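Lucero slim-finger gripper

Overview | Specs | Sim model | Notes

Lucero is our narrow two-finger gripper for bench arms, and we're really fond of it! Each finger opens on its own motor, 70 mm at full stretch, and the whole unit weighs 33 g less than the Filtau it replaces. Swapping one for the other takes four screws and no new cable.

Dörte Teuber ran both through our bakery tasks in November, in simulation first. The Filtau is still the better choice for heavy pans. For box lids, paper cases and anything with frosting on it, we'd pick the Lucero every time (the slim tips get into corners so nicely).

The sim model comes with the gripper and loads in Postunari 5 or later. 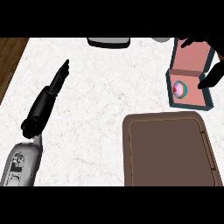 Two-arm pastry box task, simulated. Left gripper closed, right gripper at the box.

Mounting questions: ask for Matvii Harasym.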